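Chapter 4
Planning the Purchase of a Picking Cell

After this chapter you should be able to write an equipment list for a small picking cell, separate the one-time costs from the yearly costs, and compare two offers that are not written in the same way.

4.1 The price of the arm is not the price of the cell

When a company buys its first robot, the discussion usually begins with the arm. The arm is the largest line in the offer, and it is easy to compare. But the Cilton warehouse, which we follow in this chapter, received an offer from Promano with 23 lines, and only one of them was the arm. The other lines were the gripper, cables, hoses, bins, clamps, test objects, software and training.

Small lines are easily forgotten in the first budget. A buyer should go around the planned cell on paper and ask, for each part, who supplies it and who replaces it when it is worn. 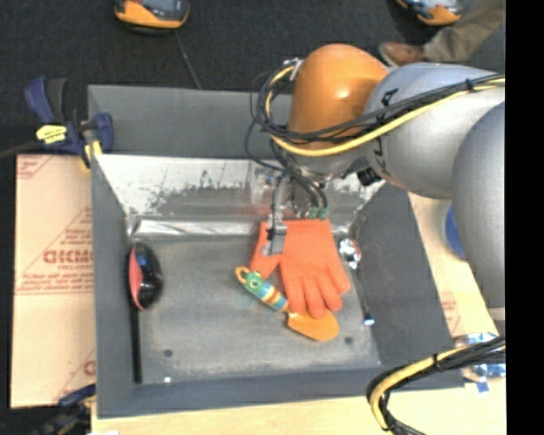
Figure 4.1 A robot arm over a gray bin with mixed test items. The cables along the arm and the clamp at the bin corner need their own budget lines.

4.2 Choosing the test items

Before signing, the buyer should ask for a test with mixed items. A soft glove and a shiny spoon make different demands on a gripper, and a supplier who shows only boxes has not answered the question. Cilton asked both Promano and Tarent for 100 picks from the same list of items. The list cost 252 dollars to buy, a small sum beside the cost of a wrong gripper.

The results must be written down together with the rules of the test. We return to these rules in Section 4.5.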